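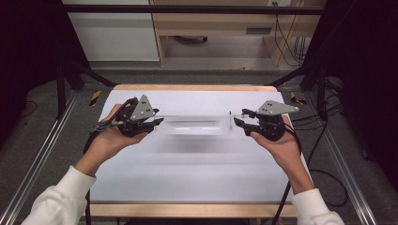
Tidham Groundwater Monitoring Network: Frequently Asked Questions

What does the network measure?
Groundwater level, electrical conductivity and temperature. Levels are recorded in every bore in the network. Conductivity and temperature are recorded only where a combined probe has been fitted, mostly along the Vonddale fault and in the lower part of the Tidham basin.

How many bores are in the network?
There are 1,403 registered bores on the Tidham database. Not all of them are active. Bores listed as "decommissioned" have been grouted and remain on the database so that their historical readings and drill logs can still be retrieved.

Which aquifers are covered?
The network covers 3 aquifers. The shallow alluvial aquifer is unconfined and responds to rainfall and river stage. The Srithong Sandstone lies beneath it and is confined by a clay aquitard over most of the basin. The fractured basalt east of Vonddale is treated as a separate unit, although there is some leakage between it and the sandstone where the aquitard pinches out.

Why do two bores on the same property show different water levels?
They are probably screened in different aquifers. A bore open to the sandstone records the pressure head in that unit, which can stand well above the water table in the alluvium. Check the screened interval on the bore card before comparing hydrographs. Levels from different units should not be contoured together.

What is the reference point for a level?
Field readings are taken as depth to water below the top of casing. The database converts these to reduced level in metres AHD using the surveyed casing height. If a casing has been cut down or extended, readings before and after the change carry separate survey records.

How often are readings taken?
Logged bores record at hourly intervals. Unlogged bores are dipped by hand twice a year, at the end of the irrigation season and again in September. Hand dips are also made at logged bores to check for drift.
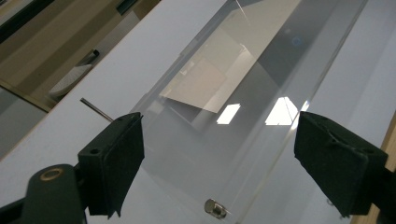 Gripper fingers, close view.

What is barometric correction?
Most loggers in the network are unvented and record total pressure, being the weight of the water column plus the atmosphere. A barometric logger is installed at Tidham and another at Vonddale. The nearest record is subtracted to give water pressure alone. In confined bores a residual barometric response remains after this step, and it is left in the published data. Users doing pumping test analysis should calculate the barometric efficiency of the bore and remove the response themselves.

Some hydrographs show a small twice-daily oscillation. Is this an instrument fault?
No. Earth tides produce a periodic strain in confined aquifers, and the sandstone bores show it clearly. The signal is at the millimetre to centimetre scale – it is visible only when the vertical axis is expanded.

Can distant earthquakes affect the readings?
Yes. Passing surface waves can cause short oscillations in bores with good hydraulic connection to a confined aquifer. At hourly logging most of this is missed or appears as a single displaced point. Step changes that persist after the event are flagged with quality code 50 and retained.

What do the quality codes mean?
Lower numbers indicate better data. A full list is included in the header of each download file. Estimated values are coded separately from measured values, and gaps are never filled in the raw series.

What is Pustico?
Pustico is the finite-difference groundwater model used for the basin. The current build has 2 layers for the alluvium and single layers for the aquitard and sandstone. The basalt is represented as a general head boundary. Model outputs are not held on the monitoring database and must be requested separately.

Can I use the data to site a new bore?
The data give regional levels and expected salinity. They do not predict yield at a particular site, especially in the basalt, where supply depends on intersecting open fractures. A licence is required before drilling.

My bore is not shown on the map. How can it be added?
Submit the bore completion report with the licence number and GPS coordinates. Bores without a drill log can be registered but are marked "construction unknown" and are excluded from the aquifer summaries.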